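Teaching by Showing, Part 2: Hand-Held Grippers and Remote Control
Notes for session 6, Ilze Navickas

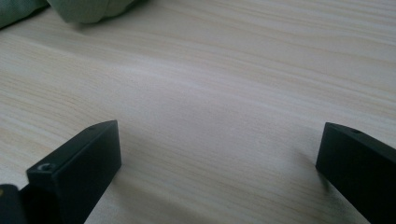
What we covered last time

We ended with kinesthetic teaching, where you grab the arm and push it through the motion. Everyone got a turn, and everyone found out how heavy a "weightless" arm feels by the tenth try. Keep that feeling in mind, since tired hands make sloppy demonstrations and a sloppy demonstration is exactly what the robot will learn.

Two more ways to show a task

Hand-held gripper. You carry the gripper itself, with a camera mounted on it, and do the job with your own arm. No robot in the room at all! The camera sees the fingers and whatever is between or beyond them, and that view is very close to what the robot will have later on. Look at the opening picture again with this in mind: two black fingers, jaws open, lots of bare pale wood, and a bit of green cloth up in the corner. Everything the learner knows about that moment has to come from a view like this one plus the recorded motion of the tool.

Remote control (teleoperation). You sit at a leader arm and the follower copies you. In our lab the leader is the Prino and the software is Nokton. The big plus is that every motion you record is one the robot can really make, because the robot made it. The big minus is touch. You feel very little through the leader, so people squeeze too hard or stop short of the table.

Try to say out loud which of the two you would pick for folding a towel, and then for plugging in a cable. I love this question because the class splits on it every March.

The view from the wrist

A camera that rides on the gripper moves whenever you move. This is great for the last few inches of a grasp (the fingers and the object stay in view together) and pretty bad for knowing where you are on the table. Cloth is the hard case. A rumpled heap has no fixed shape, and if only its lower folds are in view, the learner can't tell a napkin from a bedsheet.

So, when you record:

Start with the jaws open and the fingers visible.
Bring the cloth toward the middle of the view before you close on it.
Slow down near the table. Fingertip shadows can help you judge height.
Don't fix a missed grasp by shaking the tool. Back off, open, go in again, and keep the recording running. Recoveries are some of the most useful data we get.
Close fully on the fabric and hold for a beat before lifting.

How much data?

For the single-cloth task each pair records 30 demonstrations. Pooled over the class that gives us up to 300, and last year's set from the Widamska room gets added for the comparison run. Please vary the starting pose of the cloth. Thirty copies of the same neat pile will teach the policy one neat pile.

A word on matching

Human demonstrations and robot motions don't always line up. You can whip a hand-held gripper around at a speed the arm will never reach, or twist it to an angle its wrist can't hold. The Dambrauskienė handout has the joint limits on page 6. Read it before you record, and if you finish early, replay one of your paths in Nokton and watch where it complains. It's a lot of fun to see your own wobble drawn as a curve.

For next session

Bring your recordings, with the bad takes marked but not deleted.
Write half a page on one grasp that failed: what was in view, what your hand did, and what you think the learner would make of it.
Room 2001, same time. Due May 15, 2024.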